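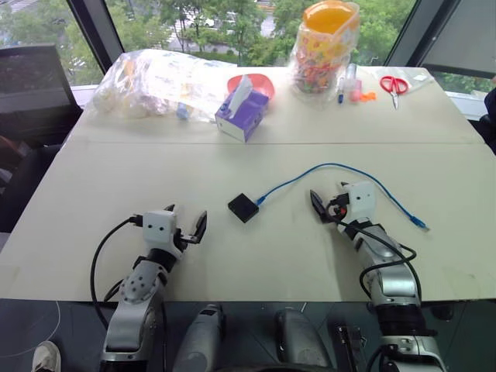 The long white table at Linddale

Linddale Evening Sewing Room is looking for a part-time Room Host

We are a small, friendly sewing and mending room on the Stockdale side of town, and after a very happy stretch with us Wing-sze Kong is moving away to be nearer her grandchildren (we will miss her, and her plum cake, terribly). So we need somebody new to open up, put the kettle on and help people who have come in with a broken zipper or half a skirt and no idea what to do next.

You don't have to be a professional tailor. You do need to be comfortable threading a sewing machine, taking up a hem and showing another person how it's done, sometimes more than once and always kindly. Our regulars range from teenagers making their first tote bag to people who have been sewing since before I was born, and they all like a chat! 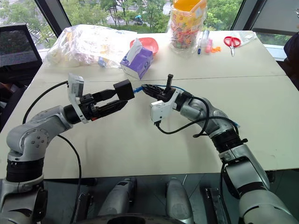 The job is two evenings a week during term, with a little extra in October when we get ready for the costume sale. Pay is $900 a month, and there is a $500 yearly allowance for classes or books of your own choosing. Gebremedhin Teshome will work alongside you for your first few evenings, so please don't worry about learning where everything lives.

To apply, write us a letter, as long or as short as you like, telling us about something you have made or mended and how it came out. Send it to Krešimir Ivanov, Linddale Evening Sewing Room, Room 102, 2188 Putier Street, or drop it in by hand and stay for tea. Letters are welcome until the end of May 2019.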